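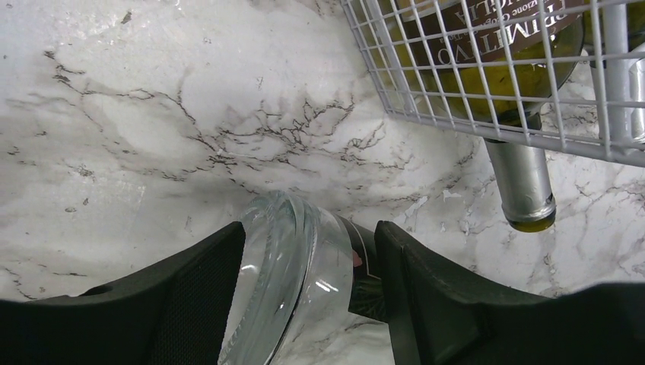 Werkstattbuch, 18. August
Bruderschaftsbuch Drokitz, Inv. 1123

Eintrag: Vesela Softić

Stand: Buchblock vom Einband getrennt, Deckel liegen im Kompaktus. Lagen 1 bis 5 trocken gereinigt (Latexschwamm, danach weicher Pinsel), Lage 6 angefangen. Die Einträge der Rosenkranzbruderschaft laufen ab Lage 2 ohne Unterbrechung durch, davor Statuten, Ablassverzeichnis und die Gebetsordnung für die Marienfeste. Foliierung in Bleistift, vermutlich spätere Hand. Wird nicht entfernt.

Blatt 16 und 17
Beide Blätter im Falz gerissen, Blatt 17 zusätzlich mit Fehlstelle an der unteren Außenecke. Der Text der Lauretanischen Litanei bricht auf 16v nach »Rosa mystica« ab und setzt auf 17r mit »Domus aurea« wieder ein. Es fehlen also die beiden Anrufungen »Turris Davidica« und »Turris eburnea«. Erste Annahme war ein verlorenes Blatt. Lagenformel und Heftlöcher sprechen dagegen, das Gegenblatt ist vorhanden und sitzt richtig. Yaqin Qin hält es für ein Versehen des Schreibers beim Seitenwechsel (zweimal »Turris« am Zeilenanfang, übersprungen). Schließe mich an. Im Protokoll als Auslassung führen, nicht als Verlust.

Tinte
Eisengallus, auf 16v stark aufgetragen, Höfe auf der Rückseite sichtbar. Bathophenanthrolin-Teststreifen an drei Stellen: zweimal positiv, einmal schwach. Damit keine wässrige Behandlung und kein Kleister direkt auf der Schrift. Rote Initialen (Zinnober?) pudern leicht, dort nur mit Abstand arbeiten.

Klebstoffprobe
Auf Probestreifen aus Hadernpapier, Japanpapier gerissen:
Weizenstärkekleister, dick: hält, leichte Welle im Streifen.
Methylcellulose: zu schwach im Falz, löst sich beim Biegen.
Gelatine Typ B, Übertrag trocken vorbeschichtet, Reaktivierung mit minimaler Feuchte: hält, plan, kein Rand.
Gelatine wird genommen. Das Muster von Denov habe ich nicht geprüft, es lag kein Datenblatt bei.

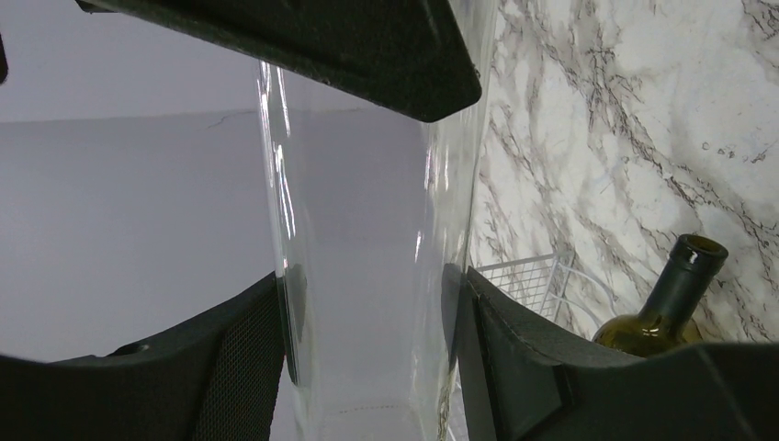

Hohes Zylinderglas, farblos.

Einband
Schweinsleder über Holz, Blindprägung mit Marienmonogramm im Mittelfeld. Untere Schließe fehlt, Gegenstück am Vorderdeckel erhalten. Kwesi Akpalu schlägt vor, die Schließe nicht zu ergänzen und das Buch in einer Kassette mit leichtem Druck zu lagern. Aus restauratorischer Sicht einverstanden. Die Pfarrei möchte das Buch allerdings am Rosenkranzfest auf dem Seitenaltar auslegen, dafür wäre eine schließende Lösung praktischer. Mit Frau Lengyel klären, bevor die Kassette bestellt wird.

Offen
– Karton für die Buchwiege: Rest reicht nicht, Zuschnitt bei Tian anfragen.
– Aufnahmen 16v/17r in Uronance hochladen, vor und nach der Rissschließung. Shufen Dai hat die Schreibrechte.
– Streiflicht vom Vorderdeckel fehlt noch.
– Raumfeuchte prüfen, der Schreiber im Magazin stand heute früh auf 100 % und ist offensichtlich verstellt.
– Nachheften erst nach Abschluss von Lage 6.
– Rückgabe an die Pfarrei: Dezember, mündlich zugesagt. Schriftlich liegt nichts vor.

Nachtrag V. Lengyel: Auslegen ja, aber nur geschlossen und ohne Kerzen auf derselben Mensa. Schließe bleibt, wie sie ist.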